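Homelines Community Help > Laundry & Linens

My white pillowcases have gone yellow and I have tried shouting at them

Posted by dukaseck_dad in September

We moved to a rental in Busano with well water, and within a couple of months every white thing we own had turned the color of weak tea. The pillowcases are worst. I doubled the detergent, which made them yellow and crunchy. Then I poured in chlorine bleach and they came out orange, which at least was a change. The washer is a top loader that came with the place and has two settings, "off" and "earthquake." Is there a fix, or do I just tell guests we went with cream on purpose?

3 replies

Lengyel_Linens
Step away from the bleach. Well water often carries iron, and chlorine bleach turns dissolved iron into rust, so you have been dyeing your bedding at home. People pay extra for that in some towns. Get a rust remover labeled for laundry, follow the package, and don't let it anywhere near chlorine bleach, as the two together can give off nasty fumes. Rinse everything twice in plain water first. Then cut the detergent to the line on the cap, the line you have been treating as a dare. The crunch is leftover soap. For plain body oil yellowing, an overnight soak in oxygen bleach does fine, but deal with the iron first or you'll be soaking until retirement.

pat_from_gredirent
just buy gray ones

Crisóforo Ventura
Pat isn't wrong, but I'm too stubborn for gray. I had the same trouble for years and kept 23 white napkins from my mother that looked like they'd been through a chimney. The rust remover worked on most of them. A sediment filter did nothing for me, because my iron was dissolved and went right through it, so get the water tested before you spend money on hardware.
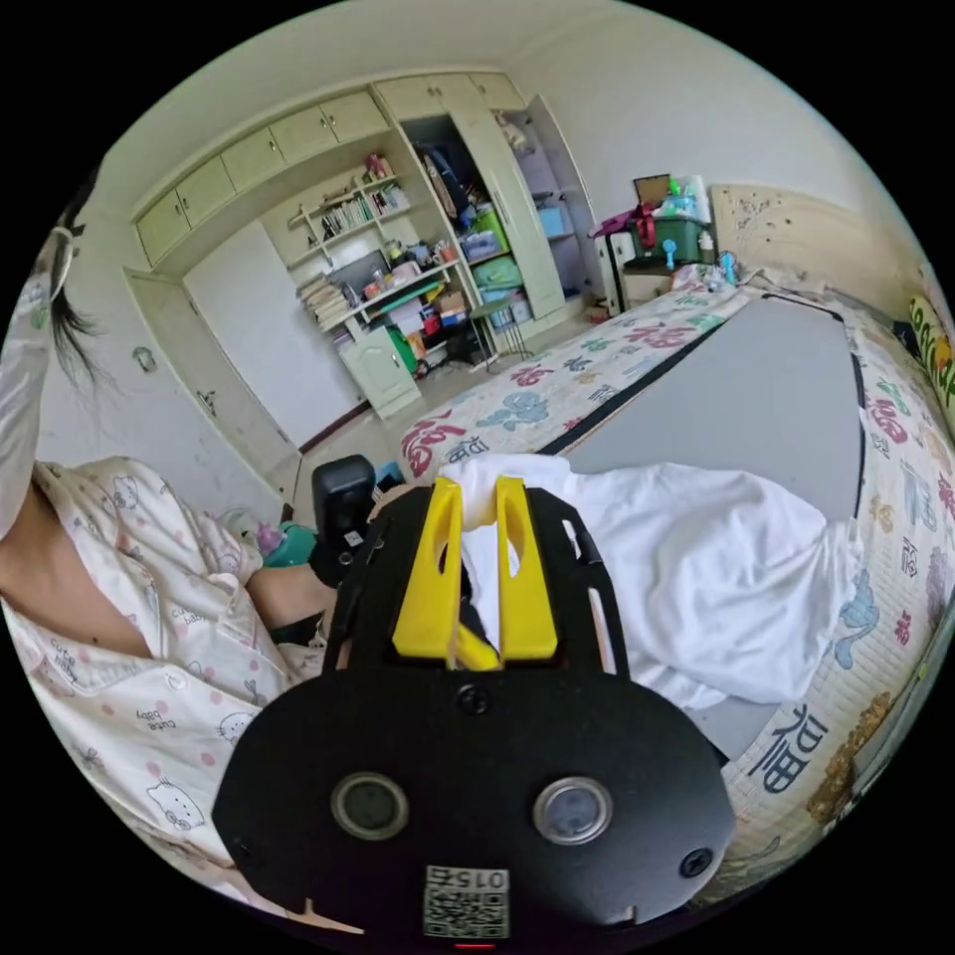
Yellowing is hard to judge under a bathroom bulb, and I have declared victory at 11 at night only to be humbled at breakfast. Take the piece to a window and put it against something that isn't white. A white cloth spread over a flat gray board on the bed, like the one in my photo, gives your eye something neutral to compare with. Do that before you use the dryer, too, as heat can set whatever you missed. My last holdout napkin now polishes the car.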